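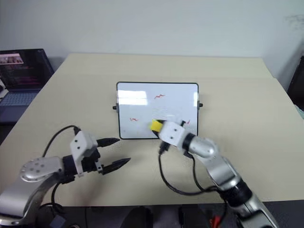 A reader in Tedside wrote in to ask why I keep going on about meal planning when I have plainly never stuck to a plan for longer than 4 days in my life. Fair! She also wanted to know whether anyone really eats what they said they'd eat when they made the list, or whether we all just order noodles.

Well, I do order noodles. But I've been at this since March and I'm still going, sort of, so let me tell you where I've got to.

The old way, I'd sit down with a cup of tea and fill in all seven dinners, each one a proper recipe, with fresh herbs and the rest of it. By the middle of the week there was a sad bunch of cilantro in the drawer and I was eating toast. What I do now is pick 2 big things to cook and leave everything else loose. One is usually a pot of something (beans, mostly, or that tomato and lentil soup I gave you last time) and the other is a tray of something roasted. Then the rest of the week is those two turned into other meals. Beans on rice, beans in a tortilla, beans with an egg on top. My son has views on the number of beans.

Several of you asked about the soup, and yes, I left out the water, sorry! It's 800 ml to 500 g of lentils and that makes it really thick, so add more if you like it runny. I don't. You can stand a spoon up in mine. It freezes fine, though I'd leave the lemon out until you heat it up again.

The plan itself gets wiped and started over so often that I've stopped being precious about it. If Tuesday-me doesn't want what Sunday-me picked, off it comes. My sister keeps hers in a spreadsheet with colors and I love her very much.

Shopping news: the Farouk store on the corner has the big bags of chickpeas back, and the woman on the register told me they'll keep them through the summer. I've also tried the Dakham chili paste that two of you wrote in about. It's hot! Start with half a teaspoon, or less if there are kids at the table. I put it in a cheese sandwich and had to go stand by the window for a bit.

I haven't tried the Clostia freezer tubs yet. If you have, do the lids stay on? The ones I've got now pop open if you look at them, and there's soup all over my peas.

Next time, packed lunches, and what to do with the end of a loaf.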